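Gallery: the hand that wouldn't let go

Home / Workshop pages / Stekport bench / Gallery

So this is the page I kept promising everyone at Stekport after the business with the left hand. I wrote it up properly for the fault log, but the log is dry as toast and it leaves out most of what I'd want to know if I were the next person sitting down at that table. So, the chatty version.

The job itself is about as gentle as robot work gets. Two arms, two hands, a white table, and a bunch of kitchen things to pick up and put down. Bread roll onto the plate. Mug to one side. Pumpkin wherever the task sheet says the pumpkin goes (I am fond of the pumpkin). We'd been running it since February with hardly any trouble, apart from one week when the plate kept getting nudged and we all blamed the table.

The fault came on run 256. The left arm picked up the roll, carried it across and lowered it, and the hand was told to open. It didn't. The software was quite happy, by the way! It logged the release as done, and the arm went off to do the next thing on the list, which was reach for the mug, with a fist full of bread.

You can guess how that went. The mug went over, then off the table, and I hit the stop button. No breakage, it's a tough mug. But then I did the thing I'm least proud of, and it's the real reason I wanted a page and not only a log entry. I figured that since I'd hit stop, everything was dead, and I reached in and started wiggling the roll out from between the fingers.

Everything was not dead. Stop cuts the power to the arms. On our setup the hands were on a separate supply, and the left one was still live and still trying to squeeze. When I wiggled the roll the cable shifted, the hand woke up, found out it had an open command waiting, opened, and then closed again on the next one in line. On my finger. It hurt, I said a word, and I had a fat purple fingertip for a week. It could have been a lot worse, and I know it, so please skip the jokes about me losing an argument with a sandwich. I've heard them.

What was wrong

The cable. There's a thin one at the back of each hand that stands up in a loop so the wrist can turn without pulling on it. On the left side the loop had been retied shorter at some point, and with the wrist rolled inward it tugged on the plug. Never enough to pull it out. Just enough to drop the signal for a moment now and then, and the hand would stay in whatever pose it was last told. Most of the time that moment landed in the middle of a reach and you'd never notice. This time it landed right on the release.

I went back through the old runs afterward with a coffee and a bad mood. The same dropout was there in 7 of them. I'd looked at those logs! We all had. There was a yellow line saying the hand was late answering, and yellow lines were something we scrolled past.

The part that bothers me more is the software believing itself. It asked the hand to open and wrote down "opened" without ever checking where the fingers were. Michalski, who supply the mounts and cables, were very decent about the plug and sent a latching one. Ureck, who look after the control software for us, took longer to come around. Their first answer was that the message had been sent correctly. Well, yes! It had. It's the arriving I was worried about. After a couple of calls (and me mailing them a photo of my finger) they agreed it should read the finger positions back and stop the arm if they don't match.

What we changed

The hands are on the same stop as the arms now. If you only read one line on this page, read that one, and if you run a similar bench go and check yours before lunch.

A hand that loses power holds still but keeps its grip, so whatever it's carrying stays carried. That's fine for a bread roll. To get something out you release the hand from the panel, standing up, with your own hands on the panel. No reaching in. I've put tape on the floor and I mean it.

The cable loop gets looked at before each session, both sides, with the wrist rolled all the way in and all the way out. It takes a minute. If it goes tight anywhere, retie it longer and try again. Don't retie it shorter because it looks messy, which I strongly suspect is how we got here.

Queued commands are thrown away after a dropout. Before, the hand could be up to 40 seconds behind and would still try to catch up when it came back. That one gave me the creeps more than anything else when I saw it in the log.

And a late answer from a hand is red now. It stops the run. It's annoying, we've had a few stops for nothing, and I'd still take it over the yellow.

Since then we've rerun the bread task from the top with the new plug, first at low speed and then at normal. The left hand let go every time it was asked. Then I pulled the cable on purpose in the middle of a carry, in 4 different wrist positions, and each time the arm stopped where it was. I was so pleased I made the people from the Vuvunberg shop come over and watch me do it again. They were polite about it.

Still on my list: the right hand has the old plug. It hasn't shown the fault but it's the same part, and I'd like it swapped before the next long session. Also the stop button is on the wrong side of the table for anyone left-handed, and I've been saying so forever.

If you've had something like this on your own bench, write to me through the contact page. I'd especially like to hear from anyone whose hands are on their own supply. 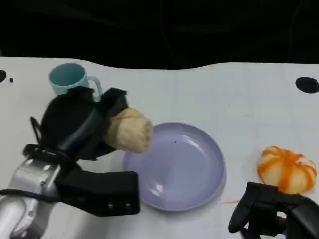
Words and gallery: Wiesława Jasińska | Stekport | 2019-05-17

Bread roll task, left hand carrying, with the tip of the roll over the lavender plate's left rim and the mug behind the hand. The thin loop at the back of the hand is the cable to check. Pumpkin over on the right, stripes and all.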